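Flerkano: Your Questions Answered

Hello, and thank you for stopping by! Since we announced Flerkano in September our inbox has been wonderfully full, and the same few questions keep coming up, so we've gathered them in one place. If yours is missing, do write in anyway. We read everything, even when it takes us a while to answer.

Last updated Oct 22, 2019

What sort of game is it?

Flerkano is a slow, friendly adventure set on an island that floods twice a day. You play Bolo, a ferry hand who has inherited a leaky boat and rather a lot of unpaid letters to deliver. There's exploring, a bit of fishing, some puzzles to do with the tides, and plenty of talking to people on doorsteps. There is no combat at all, although the geese can be quite rude.

How long will it take me to finish?

Our testers who went straight for the ending needed two or three long evenings. If you're the kind of player who has to open every cupboard (we are too!), you'll be there much longer. The island has 7 villages, and 300 letters to deliver if you want every one of them, but you only need a small share of those to see the story through.
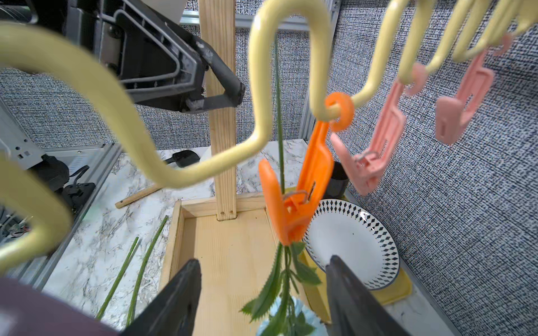 Which machines will it run on?

Windows and Mac on the first day, with Switch to follow once we're happy with how it plays in handheld mode. The text was far too small in our first Switch build and we'd like to get that right before anybody has to squint at it. We have no plans for a phone version at the moment.

I ordered the Gridmont Edition. What's in the box?

The game itself, a cloth map of the island, the soundtrack on CD and a little printed book of Bolo's letters. We're making 2,000 of them, and each has a numbered card tucked inside the lid. Sadly we can't take requests for particular numbers — we did try to work out a way, and it made the packing impossibly slow.
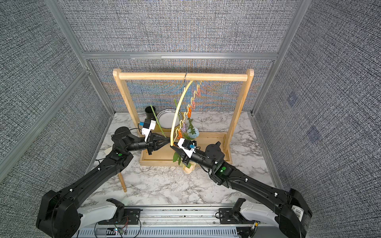

Can I change my delivery address?

Yes, right up until your parcel has been packed. Reply to your order email with the new address and we'll send a short note back once it's changed. If you haven't had that note, please assume we haven't seen your message yet and give us a nudge.

Can I carry my demo save over?

I'm afraid not. The demo covers Pollock harbour and the first two tides, but we've moved so much of the harbour since then that old saves put Bolo inside a wall. You can skip the opening lesson in the full game, so you won't have to learn to row again.
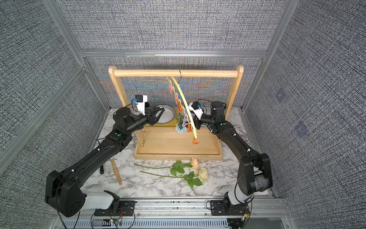
Does it have two-player?

It does, on the same sofa. A second player can join at any jetty as the ship's dog, who can swim, dig and carry one letter at a time. Online play isn't something we can manage with a team our size.

Are there options for players who find timed puzzles hard?

There are. You can slow the tide down or stop it altogether, and nothing in the game is locked away if you do. You'll also find larger text, full button remapping and a setting that takes the sway out of the boat, for anyone who gets queasy.

May I stream it or put up videos?

Please do! You're welcome to earn money from them too. All we ask is that you keep the last chapter out of your video titles for the first few weeks, so that slower players can get there in their own time.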